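Home Browse A–Z Rooms Crafts Random page

Tidy basket

A tidy basket (also catch-all basket, table basket or, in some households, the odds basket) is a small open basket kept on a table, bench or shelf to hold loose things until they are put away. It has no lid and usually no lining. Most are rectangular, which lets them sit flush against a wall, and most are low enough that the contents can be seen from a chair. It's one of the simplest pieces of household gear there is, and a wonderfully adaptable one.

The term covers a use more than a make. Bread baskets, letter trays and baskets sold for bathroom shelves all turn up in the role, and plenty of them have spent longer as tidy baskets than they ever did holding bread.

Form and materials

Wicker is a way of weaving and can be done in willow, rattan, cane, reed, paper cord or plastic strip. Willow is firm and springy, rattan is smoother and takes a tight curve, and paper cord is light but dislikes damp. Colour runs from pale straw to a deep honey brown, and many natural fibres mellow with age in a way that collectors find hard to resist.
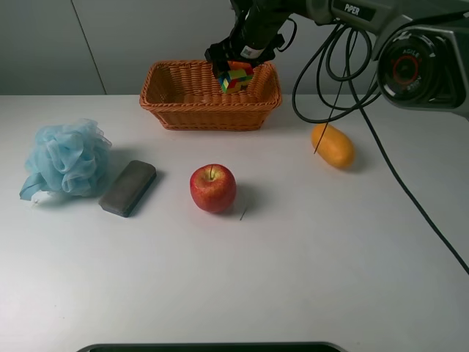 The rim does most of the work in a good basket. It locks the ends of the uprights, stiffens the sides and gives the hand something to grip, and a maker's skill often shows there first. Rolled rims, plaited rims and wrapped rims are all common on table baskets. A rolled rim a shade darker than the body, as on the orange-brown basket holding the puzzle cube, is a lovely finish because it draws a clear line around the weave. The diagonal pattern along the front of the same basket is also popular for tabletop pieces.

Sides may be straight or slightly flared. Flared sides make it easier to drop things in without looking, and they often allow several baskets of one size to be nested for storage. Straight sides hold a little more on the same footprint.

Tretura pattern

The Tretura pattern is a shallow rectangular basket named after the workshop that popularised it. The original run, sold each September at the Ardeleanu craft market, came to 573 baskets, of which 200 had handles. The handled version is much sought after, although the plain one is handier on a crowded table! Later copies by Gratisik use a lighter strip and a thinner base.

Use

A tidy basket is generally given one kind of job: toys, fruit, post, bathroom things, or whatever is on the table when dinner is ready. Puzzles and small games suit it especially well. A cube puzzle fits in one hand and goes straight in over the rim, and it comes out again just as quickly when somebody wants another go.

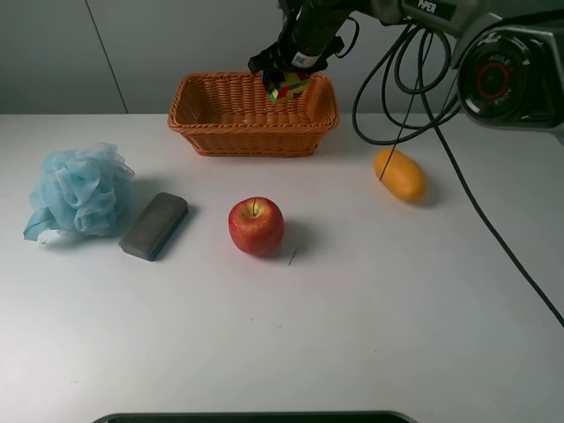

Sorting the table

Households that use a single basket for everything tend to sort as they go. Dry, hard objects go in first. Whole fruit such as apples and mangoes may share the basket for a short time, but a bowl gives better airflow and is easier to wipe out. Sponges and bath poufs should be fully dry before they go into wicker – trapped moisture darkens the fibre and can leave spots on the inside of the weave.

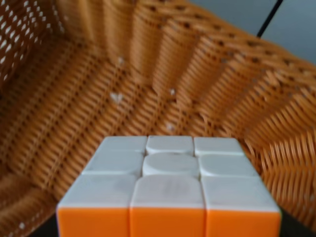
Wear begins on the inside, where corners rub against the strands every time something is dropped in. Children's blocks are the usual culprits, along with keys and the metal ends of pencils. Cube puzzles are kinder company. Their stickers may have rounded corners, like the white ones here, and a cube that sits level on the base puts little strain on the walls. A square of felt cut to the size of the base protects both sides and can be lifted out to shake off crumbs.

Cleaning

Loose dust comes out with a soft dry brush worked along the strands, and then across them. For sticky patches, a barely damp cloth is enough. Keep the basket out of strong sun while it dries, and turn it upside down so that air can reach the base. In a Trastis reader survey, 59 of 95 respondents said they had never washed their basket, and a few were rather proud of it.

Bath poufs and sponges kept nearby need more regular attention. A pouf should be rinsed, squeezed and hung by its cord between uses; a sponge dries fastest standing on its narrow edge.

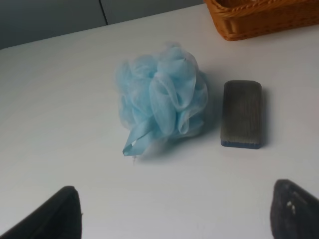
Light blue mesh bath pouf with its hanging loop, beside a dark grey sponge. A wicker basket stands behind.

See also: Bread basket; Nesting baskets; Rim (basketry); Bath pouf

Last updated: 25 February 2024

We use cookies to remember your text size and recent pages. Accept Settings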